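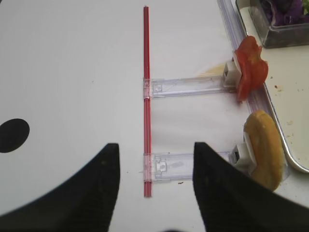 Figure 3. Side retainer: red rod with two parallel transparent brackets, each ending in a white holder.

Cirneteo > Reports > Ingredient Layout for Cold Assembly

Last updated 17 September 2019

3.2 Station layout

The Pliltstead layout places a long, shallow tray with raised rims at the center of a white table. Clear upright dividers follow the long sides of the tray, and low transparent bars extend outward to separate the side areas. A red rod is mounted on each outer side (Figure 3). The spacing between brackets was fixed at 40 mm during the June trials and was not varied afterward.

Leafy ingredients share one clear container at the head of the tray, with shredded purple cabbage on the left and torn green lettuce on the right. Tomato slices lean upright against the acrylic in the left compartment. Crumbs collect on the tray surface and were removed between runs of 30 portions.

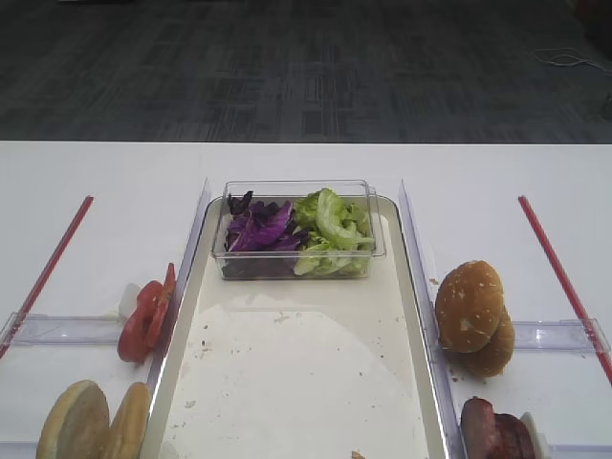
3.3 Portioning

Leaf portions were set at 30 g in the Coltunbridge series and 40 g in the Eide series. The container was refilled to 300 g at the start of each run. Total leaf use per session was up to 800 g, trimmings excluded.

This site uses cookies. Accept | Manage settings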